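La chambre d'essai, en vrac

Galerie – 2024-02-22

 Pour ceux qui débarquent : on prépare un petit espace « comme à la maison » dans la grande salle, avec un lit, une table longue, un lave-linge, de quoi ranger et plier. Le dossier s'appelle Feltivberg, ne me demandez pas d'où sort le nom, il était déjà sur les cartons en décembre.

Thème de la page : le linge sur le lit. Le bleu, surtout. Et tout ce qui s'accumule sur un matelas dès qu'on a le dos tourné.

1. Le lit, vu large

Drap crème, un peu jaune pâle selon la lumière. Tête de lit grise matelassée, montant en bois clair au bout. Le tissu bleu en boule sur un bord, et contre la tête de lit un sac rouge avec ses sangles, du papier froissé, un paquet orange et blanc. Bref, un lit qui sert de table.

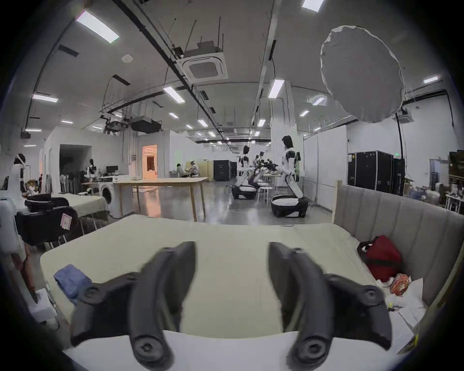 Le lit, donc, on l'a choisi chez Lesico, modèle Pace, deux personnes pour le monter et une matinée entière. La notice est claire jusqu'à la page des lattes, aprés c'est plus flou. Il nous restait quatre vis à la fin. On a démonté, remonté, il en restait encore deux. Ça tient, on s'est assis dessus à plusieurs, ça tient.

La tête de lit : débat. Raffaele la voulait en bois simple, moi en tissu. Le tissu a gagné, c'est plus doux quand on s'adosse pour trier les chaussettes, et puis le gris va avec tout. Inconvénient – la poussière dans les coutures. Prévoir la petite brosse de l'aspirateur, pas la grande.

Le drap-housse, deuxième achat. Le premier était trop juste, les coins sautaient dès qu'on tirait un peu. Celui-ci est mieux. Lavé deux fois, pas repassé, et je n'ai pas l'intention de commencer.

Pour les emballages : merci de descendre les papiers au fur et à mesure. Le bac est à côté de l'escalier, il est grand, il est vide presque tous les jours. Je l'ai déjà écrit sur le tableau.

2. Le bleu, de près

Même famille de bleu, plus ardoise vu de près. La matière prend des plis mous, rien de net. Juste à côté un petit bout de rouge, et derrière, du blanc partout avec un grand disque gris foncé.
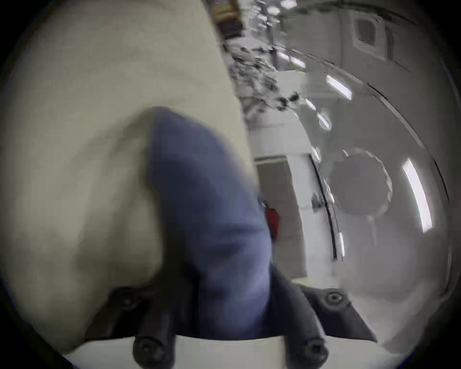
Photo : Raffaele Rizzi / Ostora

Question plis, justement, on m'a demandé par mail quelle méthode on suit. Réponse courte : celle qu'on retient. Réponse un peu plus longue, pour les hauts à manches :

Étaler à plat, face contre le lit. Lisser du col vers le bas, avec le plat de la main, pas du bout des doigts.
Rabattre un côté, manche comprise. Puis l'autre. 
Remonter le bas en deux fois. Retourner, voila.

Sur un lit c'est moins précis que sur une table, le matelas s'enfonce sous la main et le tissu suit. Mais on a plus de place, et on peut aligner les piles au pied. Sur la table longue c'est plus net, par contre on finit toujours par poser autre chose dessus, et il faut tout débarrasser avant. Chacun son camp. Moi c'est le lit.

Les vêtements viennent d'un lot d'occasion, 135 euros le tout, livraison comprise. Beaucoup de hauts, quelques pantalons, des torchons aussi, ce qui n'était pas prévu mais ça dépanne. Tout est passé en machine à l'arrivée, cycle court, lessive sans parfum. Ceux qui boulochent trop partent en chiffons. J'ai gardé une pile « à recoudre » qui ne baisse pas, avis aux amateurs, il y a du fil et des aiguilles dans la boîte à biscuits.

Et s'il vous plait : les couleurs foncées à part, au moins les deux premiers lavages. Les torchons ont déjà payé.

3. Étalé au bord du lit

Sans doute une chemise. Bleu-violet cette fois, la lumière y est pour quelque chose ou pas, je ne tranche pas. Elle est presque à plat, un coin relevé vers la droite. Le drap tire sur le vert sauge. Un petit objet fin bleu clair tout au bout du matelas.
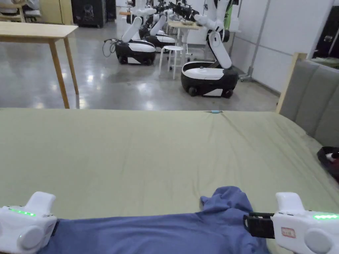 Travailler au bord, oui, c'est mieux pour le dos. Au milieu du matelas il faut se pencher, et au bout d'une heure on le sent bien. Raffaele a proposé de surélever le lit avec des cales, à voir, je voudrais d'abord vérifier que les pieds le supportent. J'ai écrit au magasin, pas de réponse pour l'instant.

Reste à faire, en vrac :

– deux oreillers, avec taies unies, pas de motifs
– un panier à linge avec des poignées solides (celui d'avant a laché dans l'escalier)
– une lampe de chevet, lumière chaude si possible
– un tapis pour le côté du lit, lavable
– étiqueter les bacs de rangement, en gros, lisible de loin

Pour la lampe, si quelqu'un en a une qui dort au grenier, on prend. Pour le tapis j'ai repéré quelque chose mais le délai est long et la couleur sur le site ne ressemble à rien de connu.

Côté rangement, règle proposée la semaine dernière et adoptée faute d'opposants : ce qui est posé sur le lit le soir retourne dans son bac, sacs compris. Les sacs personnels vont aux patères de l'entrée. Il y a de la place, j'en ai fait rajouter une rangée.

Les fichiers en pleine taille sont sur le disque partagé, dossier Feltivberg, sous-dossier chambre. Si vous les reprenez pour une présentation, gardez le crédit de la deuxième, les deux autres vous pouvez y aller. La suite de la galerie, côté table et lave-linge, quand j'aurai trié. Il y en a beaucoup et elles sont mal nommées.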